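Bamstead Minerals | Company | Who We Are

About Bamstead

Bamstead Minerals is a small base metals explorer with a long memory. Tin-yau Tai started the company after many years of logging drill core for other people, and he still likes to be on site in July when the first holes of the season go in. We hold 2 project areas, Loton and Liltberg, and we know both of them the way you get to know a garden (every ridge, every creek crossing, and more gates than we would care to open again).

Loton is the older of the two and mostly a copper and zinc story. The early drilling there was shallow, and we've spent a good deal of patience going back over the old logs, re-checking the collars and working out which holes deserve a deeper follow-up. Liltberg came to us later, through a purchase from a neighboring landholder, and we're still mapping it on foot, with some 60 soil lines walked so far.

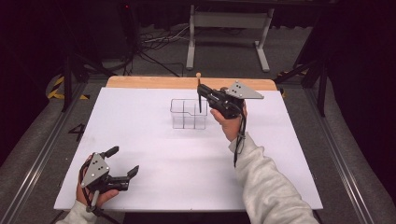
Our people

Wing-sze Shek leads our geology team and signs off on every drill plan before a rig is booked. She'll happily talk about sulfides over lunch, and often does! Tsung-han Kwok runs the field camps, the trucks and the water, and Floor Jansen looks after landowner agreements and keeps our maps and permits in good order. Tzu-hsuan Chiu joined us from the finance side and writes the quarterly reports, which we try hard to keep readable for shareholders who have never held a piece of core in their lives.

How we work

We drill when the ground tells us to, and we publish the poor holes along with the good ones. Landowners get a phone call before we arrive and another when we leave. If you own a few shares, or live down the road from one of our projects, please write to us or stop by the office any morning after 9. The coffee is always on.

This site uses cookies to remember your preferences. By continuing to browse you agree to our cookie policy.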